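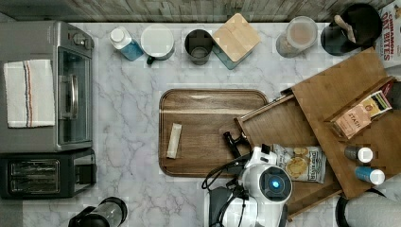

Worktop with toaster oven, tray and wooden organiser

Kitchen Assistant, part-time – Enorham House

Enorham House is looking for a kitchen assistant to look after the shared kitchen used by our residents. The post is 12 hours a week, mornings only, at our Grimden Road address.

You will wipe down the worktop and appliances, put mugs and tumblers back, refill the canisters and cereal, and keep the trays and organiser in order. You will also write the weekly shopping list and unpack the delivery when it comes – boxes can be heavy. There is no cooking for residents.

We serve roughly 240 breakfasts a month. Experience in a café or care setting is useful but not required. A food hygiene certificate is needed within four weeks of starting, and we pay for the course.

To apply, send a short letter and the name of one referee to Davina Dunbar at the house office by 29 March 2020. Questions about hours or pay can go to Anil Kotian, extension 132.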